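Community Help > Rail and Transit > Tickets and Passes

Ask Browse My Posts Sign In

Transferring between the Hovalthorpe line and Route 63 on one fare

The Hovalthorpe line now terminates at Vilska during the platform work, and passengers for Ashour are directed to the Route 63 bus. My employer purchases monthly passes for 200 staff members. Please advise whether the rail pass is accepted on the bus, or whether a separate fare is payable.

Posted by fares_desk_north
7 replies - 200 views

madomel_rider
The pass is accepted. I use it most mornings and the driver has never asked for anything more.

Vilska Line Users Group
The rail pass is valid on Route 63 between Vilska and Ashour only, in both directions, until the platform work ends in April. Passengers must show the pass when boarding. Paper passes and phone passes are treated alike.

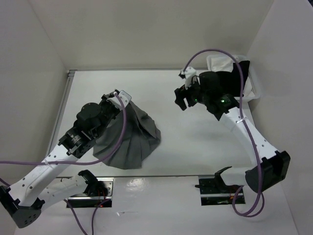
Photo: Vilska Line Users Group

Travel beyond Ashour toward Madomel is outside the arrangement. A regular bus fare is payable for that portion, and it must be paid at the start of the trip - drivers are unable to sell an extension on board once the bus has left Vilska.

Employers that hold passes in bulk do not need to apply for new ones. Staff whose passes show Madomel as the home station should carry the printed zone letter as well, as the bus reader does not display the station name. Replacement letters are issued at the Vilska ticket office until 7 p.m.

platform2regular
Not certain about bulk passes, but my single ticket was refused on the 63 last month. It may be that only monthly passes count. I would check with the ticket office before sending everyone that way.

Helpful (63) Share Report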